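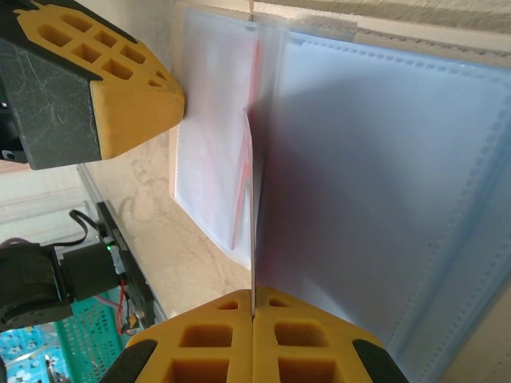
Lesezeit: 2 Minuten

Juli, kurz nach halb acht abends

So, Kleisterversuche, zweite Runde. Ich schreib das gleich auf, sonst weiß ich nächste Woche wieder nicht mehr, was in welchem Glas war (siehe letzter Eintrag, Jade hat zu Recht geschimpft).

Es geht immer noch um den Tremblay-Band, also das Rechnungsbuch von 1644 mit dem abgelösten Rücken. Der Buchblock ist erstaunlich gut beieinander, das Papier klingt sogar noch richtig, wenn man blättert! Sorgen machen mir nur die ersten beiden Lagen, da ist der Falz durch und jemand hat irgendwann mit tierischem Leim drübergeschmiert. Dick, braun, glashart. Den bekomme ich nur mit Kompresse runter, und das dauert halt.

Weizenstärke, Ansatz A: eins zu fünf, über Nacht gequollen, dann langsam im Wasserbad, zweimal durchs Haarsieb. Schön glatt, aber für das dünne Japanpapier zu fett. Beim Probestreifen hat sich der Rand gewellt, und zwar deutlich. Ansatz B ist derselbe Kleister, nur mit Wasser auf Buttermilch runtergerührt. Viel besser! Legt sich an, lässt sich noch schieben, und nach dem Trocknen unter Filz und Brett fast keine Spannung. Ansatz C mit einem Schuss Methylcellulose hab ich nach dem ersten Streifen weggestellt, das klebt mir zu lahm, vielleicht taugt es für die Kompressen. Muss ich extra probieren.

Noch was zum Papier: das neue von Sistusar hat eine andere Laufrichtung als auf dem Umschlag steht. Ich hab zweimal die Feuchtprobe gemacht, weil ich es nicht glauben wollte, aber es rollt quer. Bitte, bitte vor dem Reißen selber prüfen und nicht auf das Etikett schauen! Den angebrochenen Bogen hab ich mit Bleistift markiert, Pfeil in der Ecke. Das alte aus der Schublade unten stimmt, davon ist aber nur noch ein Rest da.

Leimabnahme: Kompresse auf Lage 1, zwanzig Minuten, dann mit dem Beinspatel. Die obere Schicht kam wie Gelee runter, darunter sitzt aber noch was, das sich nicht rührt. Nochmal zwanzig Minuten, dann hab ich aufgehört, der Falz wurde mir zu weich. Morgen weiter, und zwar in kleineren Stücken. Tinte blutet nicht, Tupfprobe an drei Stellen auf der Innenseite, alles sauber. Uff.

Jade meinte am Telefon, bei dem Cirdale-Atlas hätten sie den Leim mit weniger Wasser und mehr Geduld abbekommen. Mehr Geduld, na gut. Sie schickt mir ihr Protokoll, falls sie es findet.

Presse: die kleine von Omia zieht links schief. Mit einem Streifen Graupappe unterlegt geht es, ist aber keine Lösung. Wer als Nächstes dran ist, bitte die Spindel fetten und schauen, ob die Platte überhaupt noch plan ist, ich hab das Lineal nicht gefunden.

Offen:
- Heftfaden auswählen, ich tendiere zum dünneren Leinen, 2 Fäden Probe liegen im Deckel der Nadelschachtel
- Kleister B neu ansetzen, der hält höchstens noch bis übermorgen
- Filze waschen!!
- Lage 2 fotografieren, bevor die Kompresse draufkommt
- Sistusar schreiben wegen der Laufrichtung

Glas B steht im Kühlschrank ganz hinten, mit Kreppband drauf. Ist kein Pudding.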